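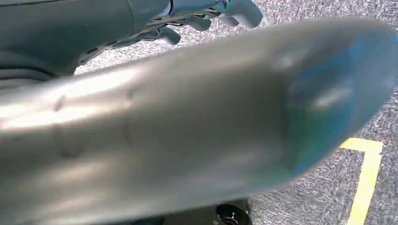
Ticket 2153 – Hearing loop dead in the last two rows, fellowship hall and sanctuary both

Opened by Florencia Ocampo, sound desk, Uvham Community Church. Good morning, all! I've started a fresh ticket for the hearing loop because the old one from March got tangled up with the organ blower, and nobody could find anything in it. The short version is that people with hearing aids set to telecoil get lovely clear sound from the front pews back to the side doors, and then it drops away to almost nothing in the last two rows on both sides. The amplifier is the Westel unit in the closet behind the choir room. I went over it this morning and the casing is silver-grey with a brushed sheen and a little dark mark like a dent, so for anyone hunting in that closet, go for the brushed silver box and leave the black one alone (the black one is the doorbell). Power light is on, signal light flickers with the pulpit mic, and the fault light stays off.

Priority: please, before Sunday if we can manage it. Three of our most faithful listeners sit in those back rows and they love those seats.

Status: OPEN

Florencia Ocampo
Things I've tried already:
Turned the amplifier off, waited a minute, turned it back on. No change.
Swapped the input cable from the mixer for the spare. No change.
Walked the whole room with the Vudden test receiver and headphones while Fidel read Psalm 100 from the pulpit, over and over, bless him. Strong through the middle, thin by the side doors, gone at the back.
Same walk in the fellowship hall with the switch set to Hall. Same pattern! Strong near the kitchen hatch, gone at the far wall.
That last one is what excites me, because the two rooms have separate wire under separate floors. It seems like a lot to ask of two loops to fail in the same way in the same week.

Emmett Park
Great notes, thank you. I agree it smells like something they share. Could you look at the drive setting on the amp? It's the small knob on the back, and the installer's sheet taped inside the closet door says 26 for both rooms. Also check whether the switch between rooms is pushed all the way over. It's stiff and it likes to sit halfway.

Florencia Ocampo
Switch is all the way over. I clicked it back and forth a few times to be sure. The knob, though – it's sitting way down near the bottom! I haven't touched it yet in case somebody lowered it on purpose. Does anyone know?

Clem Grimshaw
That may have been me, sorry. We had a buzz in the electric guitar at the youth service and I turned down a knob in that closet. The buzz went away, so I was pretty pleased with myself. I thought I was on the doorbell side of the shelf.

Emmett Park
Ha, mystery mostly solved. Clem, a guitar pickup will hear a loop perfectly well, it's the same idea as a hearing aid coil. When the band plays we can have the guitar stand over by the font, outside the wire. Florencia, go ahead and bring it back up slowly and watch for the fault light.

Florencia Ocampo
Done, and what a difference! Fidel is back at the pulpit with Psalm 100 (he has it by heart now) and I can hear every word in the back pew on the right. The back pew on the left is better but still has a low hum under it. No fault light. The fellowship hall is clear all the way to the far wall.

Pei-shan Liu
I came by after work with my own hearing aids, so here's a second opinion. Right side is wonderful, I could follow Fidel without looking at him. Left side hums on the aisle seat and is fine by the window. The hum stopped when I unplugged the Gaete heater under the pew. It started again when I plugged it back in.

Emmett Park
Fantastic find. Let's leave the heater unplugged, and I'll move it to the vestibule on Saturday. It has no business being next to a loop wire anyway.

Florencia Ocampo
I've put a strip of tape over the knob with LOOP DRIVE – ASK FIRST on it, and labeled the doorbell box too. Keeping this open through the morning service so the back row can tell us how it sounds. Pei-shan has offered to sit on the left aisle and wave at the desk if the hum comes back.

Status: MONITORING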